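Questions we get often about the Plunstead Reading Room. If you don't find your answer, please write to us or come to the desk between 10 am and 6 pm.

## Joining

**Who can become a member?**

Anybody who lives, works or studies in Plunstead or in Abernathy. Children under 12 can have their own card, but a parent or guardian must sign the form. Visitors are welcome to read inside without a card as long as they like.

**What does it cost?**

Membership is $20 for one year and it begins on the day you pay. Students and pensioners pay half. If you can't pay at the moment, speak with Dagmar Slanina at the desk. She will arrange it quietly and you don't have to bring any papers.

**I lost my card. What should I do?**

Tell us by telephone or at the desk, so we can block the old number. A new card costs $2. If you find the old one afterwards, please cut it and throw it away – it will not work anymore.

## Borrowing

**How many books can I take home, and for how long?**

Eight books for three weeks. You can renew two times, unless another reader has asked for the same book. Magazines go out for one week and cannot be renewed.

**Why can't I borrow the books with a red label?**

They are for reading in the room. Most are local history, dictionaries and atlases, and for many of them we have the only copy in the district. You can copy single pages on the machine beside the entrance. The first five pages are free and after this it is 20 cents for each page.

**Do you charge fines?**

No, we stopped with fines two years ago in June. When a book is more than six weeks late, we send you a letter with the price of a replacement. You bring the book, we forget the letter.

**Do you have books in other languages?**

Yes. The biggest shelf is Spanish, with almost 200 titles, and it was started by Ulises Leiva with books from his own home. We also have Czech, Portuguese, Hindi and a small shelf of French. The Portuguese novels are chosen by Zuleica Lins, and she is happy to receive your suggestions. Please write the author's name as well as the title, because the same title exists sometimes in three or four different books.

## The catalogue

**How do I search for a book from home?**

Our catalogue is inside the Wititz system. Choose "Plunstead" from the list of branches, otherwise you will see books which are stored in another town. The search doesn't like accents, so write "Garcia" and not "García".

**The catalogue says "161" beside my book. What does it mean?**

It is the number of the storage cupboard downstairs. The book is not on the open shelves, but we can bring it to you in a few minutes. Requests after 5:30 pm are brought up the next morning.

**Can I reserve a book that is borrowed?**

Yes, with the button "Hold" or at the desk. When the book is back, we keep it for you for seven days.

## Using the room

**Can I bring my laptop?**

Of course. The wireless password is on a card at the desk and it changes every month. Please use headphones, also for short videos.

**Is eating allowed?**

Water in a closed bottle is fine everywhere. Coffee and food please only in the hallway, where there is a bench and a bin.

**Can our group reserve the long table?**

Yes, for up to two hours in the morning. Send the name of your group, the number of people and the time to Édgar Huamán, at least one week before. Conversation at a normal level is okay during a reservation. After noon the table is for everybody and we ask you to keep your voice low.

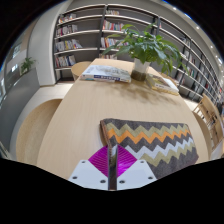
## Donations and repairs

**Do you accept old books?**

We do, if they are clean and dry and not missing pages. Bring at most one box at a time and ask before you leave it. We can't take encyclopaedias, school textbooks or video cassettes. What we don't put on the shelves goes to the June book sale.

**I damaged a book. Should I repair it myself?**

Please don't, and above all no sticky tape – it turns yellow and eats the paper. Put the loose pages inside the cover and bring everything to the desk. Jitendra Joshi does the small repairs here, and the difficult bindings go to Brorenance, a bookbinding workshop in Abernathy. A small repair costs you nothing.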